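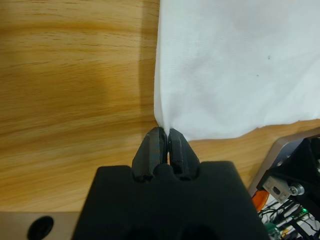 **When do the new hours at the Hallcombe licensing office take effect?**

The extended roster starts in July, and the counter will then open at 7:30 am and close at 6 pm.

All 137 permanent staff at the Binosberg Road office have been sent revised rosters under an agreement reached between the regional authority and the employees' association. The agreement replaces the single day shift with two overlapping shifts. Total weekly hours per employee are unchanged.

The authority said the change was intended to reduce the queue of trade and vehicle licence renewals, which stood at 1,000 files at the last monthly count. The internal target is 800 files by the end of the first quarter of operation. Files lodged by post will continue to be handled by the day shift only.

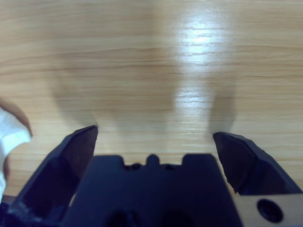
*Tabletop with a pale wood grain.*

Sekar Nugroho, the authority's director of counter services, said staff had been asked to list shift preferences in order and that most had received their first choice. Employees with caring duties may apply for a fixed start time. Applications are assessed by a supervisor and must be answered within 5 working days.

The association had sought a higher loading for work after 5 pm. Its branch secretary, Kartini Entili, said the final figure was lower than members wanted but would apply to casual staff as well as permanent employees, a point left out of the first offer.

"Casuals were doing the same late counter work for the base rate," she said. "That clause took up most of the talks."
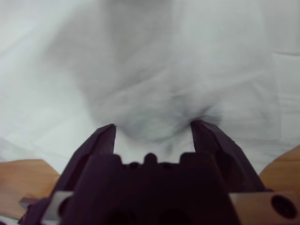 Photo: Ridwan Lumenta

Two teams are excluded from the roster. The records team remains on its present hours until its move to the Nasution building is complete, and the appeals team is covered by a separate agreement. No positions will be cut at either location, the authority said.

Payroll codes for the late shift have been tested on one pay run. A second test is scheduled before the roster begins, and any underpayment found in it will be corrected in the following cycle.

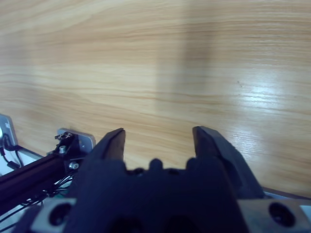
Workstation changes form a separate schedule to the agreement, drawn up by workplace assessor Annapurna Kulkarni. Desks on the west side will be shared between shifts and must be height-adjustable. The schedule also sets a limit on surface reflectance. Light-coloured wood can produce the kind of glare seen on the tabletop here, where part of the grain is turned almost white, and desks with that level of reflection would have to be refinished or fitted with a matte cover. Supply of the covers has been awarded to Lasusar.

The roster will be reviewed after six months. Either party may ask for changes at that point, with four weeks' notice to staff.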